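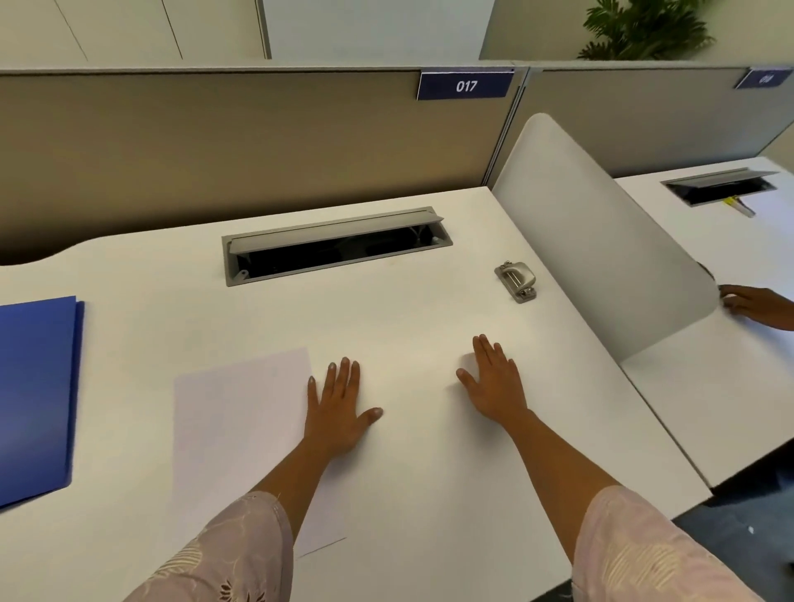

By the Workplace Editor, Hunonthorpe Quarterly

The paperless office has been promised for so long that many organisations now plan their rooms as if it had arrived. Desks are ordered white and wide, cables are led into a tray beneath a hinged lid, and the filing cupboard is given up for a meeting booth. Yet paper persists. At the Hunonthorpe offices of Lacroix, where 80 staff moved to new desks in July, the stationery order fell by less than was forecast, and the hole punch kept its place on the desktop.

The firm's guidance on handling documents runs to nine short paragraphs. Sheets are to be laid flat and squared by hand before they are punched. Staples are to be removed first, as a stray one will mark the page beneath it and may jam the punch. No more than 20 sheets should go into a folder pocket.

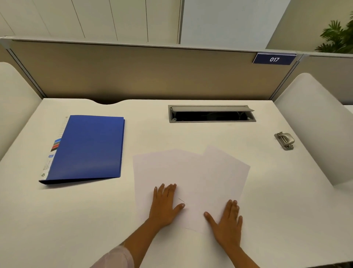
Folders have received equal attention. Lacroix compared those of two suppliers, Wurnix and Torketti, and settled on a single pattern in blue. The deciding matter was the spine — staff wished to find a file without drawing out its neighbours, and asked for an index that could be written on by hand. An initial order of 900 was placed, and a second is expected before the end of the financial year.

Whether such care will outlast the present generation of records is uncertain. Contracts, consent forms and site notes are still signed in ink, and the retention schedule requires that the originals be kept. The desks are cleared each evening at six, and the folders are returned to the shelves by department.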